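Zulassungstest im zweiten Anlauf: wie ich mich vorbereitet habe

2024-09-20 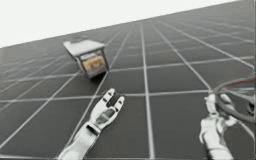
Im Mai habe ich den Aufnahmetest für den berufsbegleitenden Master in Logistik zum ersten Mal geschrieben und bin um 7 Punkte gescheitert. Die Hochschule verlangt 340 Punkte, ich hatte 333. Eine Nachprüfung gibt es nicht, man meldet sich für den nächsten Termin neu an und zahlt die Gebühr noch einmal.

Der Test besteht aus einem Rechenteil, einem Teil mit Tabellen und Diagrammen und einem englischen Textteil. Beim Rechnen war ich gut, beim Englischen durchschnittlich. Verloren habe ich die Punkte bei den Diagrammen. Die Aufgaben dort sind nicht schwer, aber man hat wenig Zeit, und ich habe mich an zwei Fragen festgebissen.

Für den zweiten Versuch habe ich mir den Übungsband von Pfeiffer gekauft, 39 Euro. Die Erklärungen sind knapp, die Lösungen stimmen bis auf eine Stelle im Kapitel Prozentrechnung. Dazu kam die Aufgabensammlung von Drukeo, die man online bearbeitet. Sie umfasst 3382 Fragen, von denen sich viele nur in den Zahlen unterscheiden. Ich habe vielleicht ein Viertel davon gemacht und danach nichts Neues mehr gesehen. Das Probeabo bei Pustirer habe ich wieder gekündigt, die Videos waren mir zu lang.

Gelernt habe ich morgens vor der Arbeit, eine Stunde, am Wochenende einen kompletten Probetest mit Uhr. In der Firma wusste nur meine Abteilung Bescheid. Bakel, mein Arbeitgeber, übernimmt einen Teil der Studiengebühren, die Testgebühr aber nicht.

Geändert habe ich vor allem die Reihenfolge. Ich gehe jeden Teil einmal schnell durch, löse nur, was sofort klappt, und mache beim Rest ein Kreuz am Rand. Danach kommen die angekreuzten Aufgaben dran. Im letzten Probetest bin ich so zum ersten Mal mit allen Diagrammen fertig geworden.

Der Termin ist in drei Wochen. Einladung und Ausweis liegen bereit, Taschenrechner sind wieder nicht erlaubt. Das Ergebnis kommt per Post und dauert nach Auskunft des Prüfungsamts bis zu sechs Wochen. Ich trage es dann hier nach.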